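ok so a bunch of you asked how it's going at work since the robot arm showed up in returns. thread, because I have Opinions (mostly good ones!)

for anyone new: I work the returns bench at Prolthorpe. people send stuff back, we open it, figure out what it is, and send it to the right shelf. I've been doing it long enough that I can tell a box of phone cases by the rattle

before March the odds and ends bin was all hands. you'd tip a tote out and just pick, pick, pick for the whole shift. my wrists hated me. I kept a bag of frozen peas in the break room freezer with my name on it

now the arm takes the first go at the bin and I get whatever it gives up on. on a good shift that's up to 45 pieces, and I sort those by hand while it carries on with the next tote

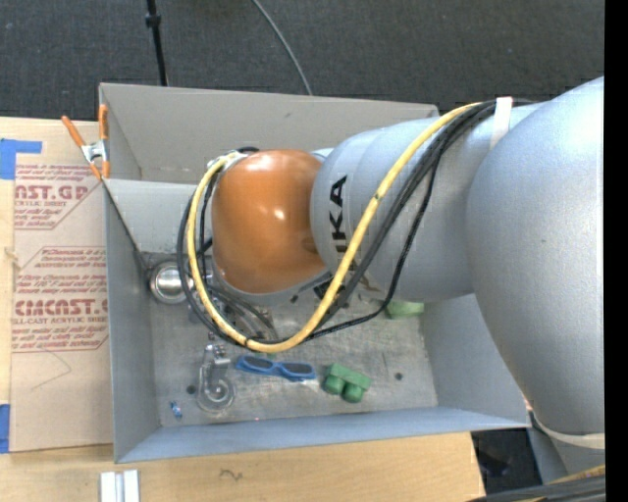 what people get wrong is thinking the hard part is heavy stuff. nope! it's variety. a carton is a carton, you can teach anything to pick up a carton. but odds and ends means a pair of blue sunglasses lying on their side, a shiny metal cylinder, some little green plastic thing that might be a toy, all in one bin, and every one of them wants to be grabbed a different way. my hand does that without asking me. the arm needs Kianoush

Kianoush Babaei used to be on the bench next to mine, btw. same job, same sore wrists. he took the Skotura course, 2 weeks of it, and now he's our cell tech and spends half the morning fussing over cables. he got a raise. I'm happy for him and also a tiny bit jealous, both can be true

so what changed for me? I sit more. I talk less, which I didn't see coming. when there were four of us around one table we never shut up (we got through an entire divorce, start to finish, not mine). now we're spread out and you kind of have to walk over to someone on purpose

the pace is weird too. Kordestani, our shift lead, put the target at 200 totes a shift between the arm and the bench, and the arm doesn't slow down after lunch. I very much slow down after lunch. we went back and forth on that and got an extra break out of it, so, yay, speak up at your meetings!!

did anyone lose their job? no, but two people moved over to the Trorkitz dock and one of them did not want to go. she told me so in the parking lot for 35 minutes. I don't think that should get left out when management does the happy slideshow

would I go back to the old way? my wrists say absolutely not. I miss the table though

anyway I signed up for the next Skotura course. Kianoush says bring snacks, the vending machine there only does pretzels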